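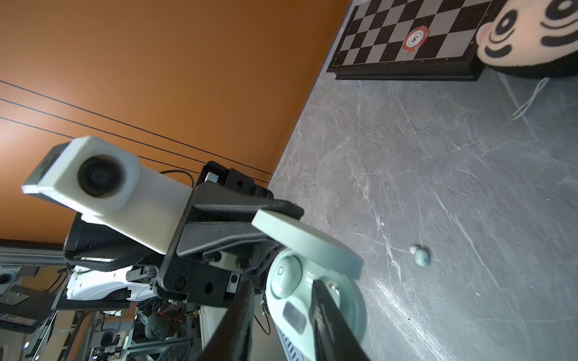 Looking for people who like old board games and don't mind losing pieces (just kidding, please don't lose the pieces)

Hi! I'm Rowena Pangilinan and I run the Odlow Games Library, which is a big name for two rooms over a bakery and 636 games on metal shelving. Most of them came to us from garage sales and somebody's attic, and a lot of them have the rules missing, or half the rules, or rules for a different game. I need testers to help me sort this out, and I'd love for you to be one of them.

What you'd be doing: you come in, you pick a box off the "mystery" shelf, and you and whoever else is at the table try to play it. You write down where you got stuck. If the rules sheet says "move as before" and there is no before, I want to know! If the spinner won't spin, I want to know that too. Then I take your notes and write up a clean one-page rules card that goes in the box for good. We have 189 boxes still waiting for a card, so there's plenty to go around.

You don't need to be good at games. I'm terrible at chess and I've been doing this for years. What I do need is people who can read a page out loud without skipping the boring bits, and who will say "I don't get it" when they don't get it. Teenagers are great at this (16 and up please, or come with a grown-up). If English is your second language, even better - you'll catch the sentences the rest of us slide right past.

Sessions run two hours, evenings or afternoons, and you can sign up for as many or as few as you like. I'm asking for at least four over the winter so you get to see a game through from box to card. Pay is $20 a session plus whatever the bakery has left over, and I'll cover your bus fare. It's not a fortune, I know. If you have a car and can help pick up donations from Dumlao now and then, I can pay for gas as well.

A few folks have asked what it's like from the tester's side.
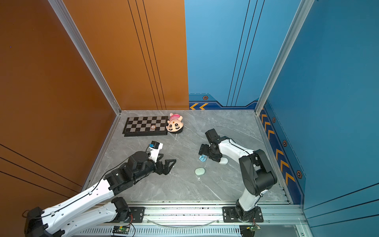

Ramil Macapagal put it this way after his first month: I figured I'd be bored by the second box, and then we spent a whole evening fighting over whether "adjacent" meant corners too, and I went home and kept thinking about it in bed. Bring a pencil with an eraser, because you will change your mind.

So yes, corners. We never did settle it, and the card now has both versions on it.

Other things people ask. Yes, there are stairs, one flight, with a rail. No, there's no elevator, but I can pack up boxes and run a session at the Merkus Street reading room if stairs are a problem, so just tell me. Yes, you can bring a friend. Please keep drinks on the side table - I lost a very nice 1960s map board to iced tea last August and I'm still sore about it.

To sign up, drop a note at the bakery counter with my name on it, or use the form on our contact page. Tell me your name, which times are good for you, and the last game you played that made you mad. Send it by November 15, 2023 and I'll get back to everybody, even if the tables are already full.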